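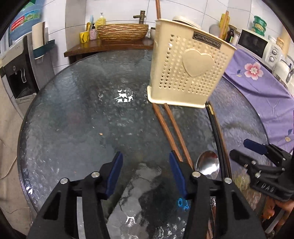 Hand-held gripper loses thin utensils after pad change

Reading time: 2 minutes

Posted 30/10/2024 by clundeteo_bench

We run a pair of hand-held grippers, two-finger, pinned linkage, blue pads. The task is table clearing: chopsticks and spoons off a rippled glass top and into a perforated plastic basket. One gripper was fitted with new pads in June. Since then it holds a spoon handle without trouble, but a single chopstick rotates in the pads when lifted and sometimes drops. Two chopsticks lying together are usually fine. The other gripper still has its old pads and does not show this.

The width reading at full close was 22 counts before the change and is 72 now. The log shows 2168 cycles on the new pads. I cleaned them with alcohol and saw no difference. Is this a pad problem or a linkage problem?

gistberg_maint

Linkage or seating. A full-close reading that moves from 22 to 72 means the fingers stop early. Clean pads will not change that.

Check in this order:

Remove both pads and close the gripper on nothing. If the reading goes back to where it was, the pads are seated high. Look for old adhesive under them. Scrape it off with a plastic blade and refit, pressing from the center toward the tip.

If the reading stays high with the pads off, check the pivot pins. Hold the base still and push each finger sideways. Both sides should feel the same. If one side has more play, replace the pins on both sides of that gripper and do not mix old and new.

Then zero the width sensor with the fingers closed and the pads fitted. Zeroing before the pads go on gives an offset that looks like yours.

Test on one thin round stick, held near the middle, then near one end. Rotation only when held near the end is normal for a flat pad.

We inspect the pins every 900 cycles. You are well past that.

matsuda_user4

had the same thing, just bought new pads. worked for a while

cisamness_lab

Agree with the pads-off test. Two additions.

Compare the pad angle with the fingers open. On a matched pair the pads lean in by the same amount. If one leans more, its tip touches first and the rest of the face never makes contact. A spoon handle is wide enough to hide this. A chopstick is not. Close on a strip of paper and pull it from the tip end, then from the root end. The pull should feel equal.

Do not correct a gap by tightening the pivots. They bind, the fingers return slowly, and the width log lags behind the hand. Tighten until the side play is gone, then back off slightly and cycle the gripper by hand before you zero it.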